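Consejos de taller: cuando el brazo se queda con el desmontaje

En el taller de Seltport recuperamos ordenadores de oficina. Entran 600 al mes, y desde mayo la parte repetitiva del desmontaje la hace una célula automática que montó Cirillo. Seguimos siendo los mismos en plantilla, pero el trabajo ha cambiado de sitio. Estos son los apuntes que tenemos pegados junto al banco, por si sirven en otro taller.

Preparar la caja antes de meterla. La tapa lateral, el disipador y los cables sueltos siguen siendo cosa nuestra. Aparte los cables hacia la pared de la caja y sujételos con una brida reutilizable. Un cable cruzado sobre el zócalo para la célula, y cada parada obliga a repetir el ciclo entero.

Aflojar el disipador en caliente. Diez minutos con el equipo encendido ablandan la pasta vieja. Apague, desenchufe y gire el disipador un poco a cada lado antes de tirar. Si se arranca en frío, en algunos zócalos el procesador sale pegado detrás. 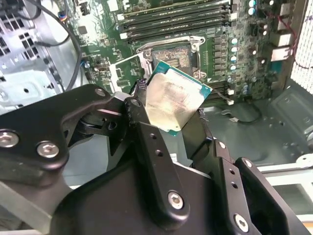 No limpiar el procesador dentro de la caja. Se hace después, en la bandeja, con alcohol isopropílico y un paño sin pelusa, desde el borde hacia el centro. Si ha caído pasta en el zócalo, la placa va al estante amarillo y la revisa una persona con lupa. Flurina Eder se ocupa de eso por las mañanas; antes pasaba la jornada sacando tornillos.

Revisar el acolchado de los dedos de la pinza. Se deshilacha. Lo cambiamos cada 150 piezas, con la célula parada y el selector en manual. Quite todo el adhesivo antiguo, porque el nuevo no agarra encima.

Repartir los turnos de vigilancia. Al principio una sola persona miraba la pantalla toda la mañana y acababa con dolor de cabeza. Ahora rotamos cada 40 minutos entre vigilancia, preparación y limpieza. Umut Bilgin propuso apuntar las paradas en una hoja con hora y motivo, y de ahí salió lo de las bridas.

Seguir desmontando a mano de vez en cuando. Una caja por persona y semana, entera. Quien entra nuevo empieza así, sin célula, hasta que reconoce por el tacto una palanca de retención forzada.

El ruido ha bajado y las muñecas lo agradecen. A cambio hay más tiempo de pie y más papeleo. Pedimos taburetes altos y tardaron casi 70 días en llegar, así que conviene encargarlos antes que la máquina.

Compartido 40 veces · 3 comentarios

Brunello Ferri
¿El alcohol de qué graduación? Con el de farmacia me quedan cercos.

Cinzia Fiore
Nosotros usamos el del 99 %. En Kella también rotamos, pero cada hora, y la gente se queja.

Ermanno Pagano
Lo de calentar antes lo hago con secador cuando el equipo no arranca. Despacio y sin acercarlo mucho.

Más consejos de taller
- Ordenar tornillos pequeños sin perderlos
- Prarnent: tres meses con la nueva línea de clasificación
- Cómo guardar módulos de memoria usados
- Alfombrillas antiestáticas: cuándo cambiarlas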